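Spacing and Kerning of Clamus, a Text Serif for Small Sizes
Student project report, Type Design module, Drallcombe
By the Clamus project group, July 2019

1. Purpose

Clamus is a serif typeface drawn for long text at small sizes. The outlines were finished in the previous term. This report covers the second stage, in which the letters were given their side spaces and the kerning table was built. The drawing of the letters is discussed only where it had to be changed for spacing to work.

2. Starting point

The regular weight was taken as the master. Side spaces in the first version had been set by eye in the drawing program, one letter at a time, and were not consistent. The lower-case n had a wider left side than the h, although the two share a stem. Round letters were too far apart in pairs such as oo and oe, and the figures had been left at the program's default width.

It was decided to discard all existing values and start again from the n and the o.

3. Method

The n was spaced first. A row of n's was set and the side spaces were altered until the gaps between letters looked equal to the white inside them. The o was then placed between two n's and adjusted in the same way. Letters with a straight stem took their value from the n, and letters with a round side took theirs from the o. The diagonals (v, w, x, y) and the awkward shapes (a, f, g, r, s, t, z) were set by eye in test strings.

Capitals were spaced from H and O by the same method, with slightly more room than the lower case. Figures were put on a common width so that they line up in tables. The 1 was given a foot serif at this point, as it looked stranded without one.

Kerning was left until the side spaces were fixed. Letters were sorted into groups by the shape of each side, and pairs were made between groups. Exceptions were added by hand, mostly for accented letters following T, V and W, where the accent touched the bar or arm of the capital.

4. Test setting

A text of 2,000 words was set in three sizes and printed on the department's laser printer. The same text was set in Trilel, a serif from an earlier year's project with similar proportions, and in Wolde, which is wider and looser. All three were given the same line length and line spacing.

Readers were asked to mark any place where a word seemed to fall apart or where two letters seemed to clash. In all, 16 readers returned marked sheets. They were not told which typeface was ours.

5. Results

Most marks on the Clamus sheets fell on a small number of pairs. The worst was r followed by a full stop or comma, where the kerning had been made too tight. The pair fi was marked often at the smallest size, with the dot of the i running into the hook of the f. The words "away" and "every" were marked for being loose in the middle.

Wolde drew few marks for clashes but many for loose words. Trilel was closest to Clamus overall, with fewer complaints about punctuation.

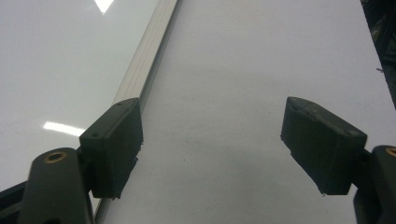
One reader wrote on the back of a sheet that the italic words looked as if they had been dropped in from a larger size, and asked whether the word space before them had been changed. It had not. The italic was using the regular's word space, and the slope of the letters made the gap before a word look wider than the gap after it. The italic word space has now been reduced.

6. Changes made

After the test, 15 kerning pairs were corrected. An fi ligature was drawn for the regular and the italic. The r was also redrawn with a shorter ear – this did more for the full stop and comma than any kerning value we tried.

7. Remaining work

The bold still uses scaled values from the regular and is too open in capitals. Quotation marks next to A and L have not been checked. Screen rendering was outside the scope of this stage, and no hinting has been done.

Copyright Clamus project group, Drallcombe. Back to top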